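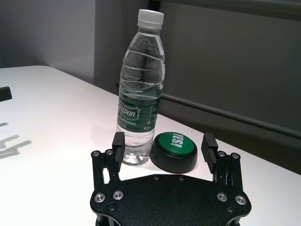 Tridik Rally Speaker with Folding Lectern

126 shares | 3 comments

If you have ever stood at the back of a town square and caught one word in five of a candidate's speech, you will know why we were so pleased when the Tridik came into our catalog. It is a battery-powered speaker and a folding lectern in one case, made for campaign stops, press statements, vigils, marches that end in a few words from the steps, and all those outdoor meetings where there is no outlet and no time to go looking for one.

The speaker is rated at 60 watts, and it is tuned for the human voice. Music will play through it, and play fairly well, but what it does best is carry a plain speaking voice across open ground without that harsh, barking sound you get from a handheld megaphone. Guido Pellegrini, who looks after our rental stock, used one at an open-air candidates' evening in April and came back quite won over (he is not an easy man to please where microphones are concerned).

The lectern opens from the lid of the case and locks with two side catches. There is a lip along the lower edge of the reading shelf for loose pages, and a clip on each side for when the wind gets up – and at outdoor speeches the wind always seems to get up. The height adjusts with a single collar, so a tall speaker can follow a short one without a long pause in between.

What comes in the case

- Speaker and folding lectern
- One gooseneck microphone and one wireless handheld
- Rechargeable battery and wall charger
- Press output with two sockets, for reporters who want a clean recording
- Shoulder strap and rain cover

Battery and care

A full charge lasts through an afternoon of speeches at normal volume. Please charge it before you put it away for the season, and again every couple of months if it is sitting in a campaign office closet between elections. The battery is good for over 2000 charges and slides out from the back. The rain cover will see you through a shower, but do pack up if it really starts to pour.

Rental and purchase

We rent the Tridik by the day or the week and sell it outright as well. Every campaign, party or citizens' group pays the same price, whoever they are and whatever they plan to say. Call before 4 p.m. and we can usually have one ready the next morning.

Comments (3)

Tudor Ciobanu: Does the press output work while the wireless mic is in use? We had trouble with that on our old set.

Casimiro Cifuentes: Yes, both at once. Used it for a council runoff and two radio stations plugged in.

Catríona Mac Mathúna: Lovely clear sound but it's heavier than I expected, I'd want wheels.

Related items

Nilik Clip-On Microphone
Inari Press Backdrop Stand
Ní Chonaill Folding Stage Steps
Spare Battery for Tridik Rally Speaker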